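Water main work to close Giltlow road until April

20th February

A section of Bickerstaff Lane in Giltlow will close to through traffic next week while a cast iron water main is replaced. The work covers 1320 metres of pipe between the railway bridge and the junction with Mill Road, and is due to finish in April.

The existing main has burst four times in two winters. Contractor Curkon will replace it with polyethylene pipe, most of it drawn through the old main to limit digging. Open trenches will be needed at the bridge, where the pipe changes depth, and at each service connection. Up to 60 properties will have their supply moved to the new main.
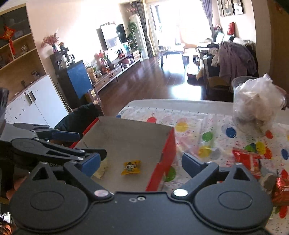

Kieran Crabtree, site engineer for Curkon, said each property would be without water for one period of no more than five hours. Cards giving the time will be delivered two days beforehand. The new pipe will be pressure tested and chlorinated in sections, and samples must pass before any section is brought into use.

Discoloured water is possible after reconnection. Residents are advised to run the cold kitchen tap until it clears, and to avoid using washing machines in the meantime.

Access to homes and the surgery will be kept open from the Mill Road end. The 200 bus will be diverted along Station Road in both directions, and the two stops on Bickerstaff Lane will be out of use. A temporary stop will be placed outside the library.

Barry Naylor, who runs the garage beside the bridge, has asked for signs showing that businesses remain open. Curkon said these would be put up before the closure begins.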